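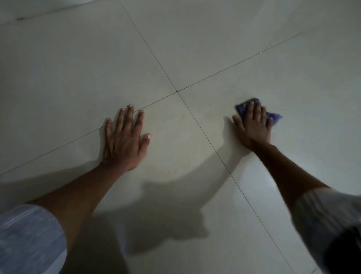 Hello again from the floor team! When I signed up for the Marna project I figured I'd spend my days at a desk with a big screen and a bigger coffee. Instead I've spent most of August on my hands and knees, wiping tile, and I have opinions about knee pads now (get the gel ones, the foam ones go flat by lunch).

For anyone new to this newsletter, the short version is that we're teaching a two-armed machine to do housework by showing it people doing housework. We wear a camera up at head height, we clean something, and the recording goes into the pile with all the others. Wiping floors is the job we picked for the summer, and the goal is 2,000 good clips before we let anyone train on them. We're at 318. I know! But that's 318 we've watched all the way through and kept, and we're a lot pickier than we were in spring.

Picky about what? Mostly hands. Roxana Arango does our reviewing, and the first thing she looks for is whether both hands stay in view. People love to tuck the free hand behind them or lean on a knee, and then the system only gets half the story. So the rule is that the hand without the cloth goes flat on the floor, fingers open, out in front where the camera can find it. It feels silly for the first few minutes and then you forget you're doing it. Your shoulders will remember, though.

The other big one is speed. Jhonatan Rengifo is by far our fastest wiper, and his early clips were a smear from start to finish. He's slowed way down (he says it's like wiping in a dream) and now we use his clips to show new people how it should look. A little blur on the moving hand is fine by us. A whole arm that turns to fog is a retake.

We've also been arguing, in a friendly way, about clean floors. Emil Ammann wants a good share of clips where there's hardly anything to see on the tile, because in a real kitchen you wipe plenty of places that look okay already. I was against it at first. How is a machine supposed to learn what wiping is for if nothing changes? But he made a decent case, and we settled on doing both, with the marked floors getting the bigger share. Small streaks, spread out, never lined up in a row. If you put them in a row people wipe in a row, and then the system learns to go down the line like it's mowing a lawn.

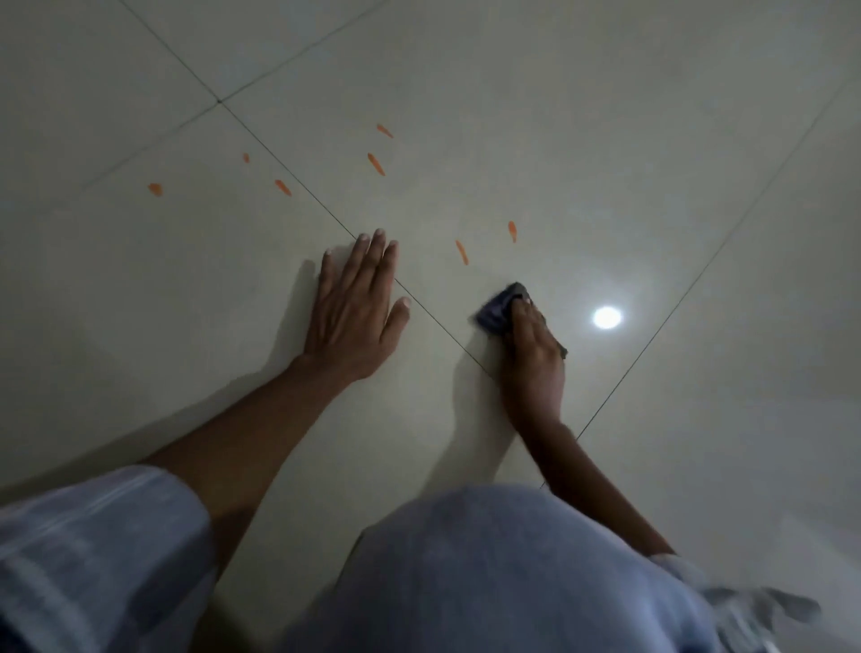

COLLECTION NOTES

Orange is the color of the moment, and I like it on this floor. It shows up nicely against pale tile even when the room is on the dim side, and Roxana doesn't have to squint to tell a mark from a speck in the grout. We do want more colors before we're done, and some that are hard to see, so if you've got ideas send them my way.

Glare is still a headache. Shiny tile throws the ceiling light right back at you as a bright round spot, and a mark close to it can wash out. Gilberto Londoño wanted to hang a sheet under the light. I'd like to keep the glare in, because houses have shiny floors and ceiling lights and the machine had better get used to them! We're leaving it for now and writing "glare" in the notes column, so please fill that column in. Yes, every time.

Cloths: fold it, bunch it, whatever you'd do at home. Please don't all do it the same way. We had a stretch of 13 clips in a row with the same neat square fold and they were no use to us together, so only two of them stayed. Switch cloths between takes too, light ones and dark ones, and change your sleeves if you think of it.

Next up is table tops, starting Friday, and we could use two more pairs of hands for the afternoon block. You'd be standing up the whole time, which I'm told is a thing people do at work. Sign up on the sheet by the door or just write back to this.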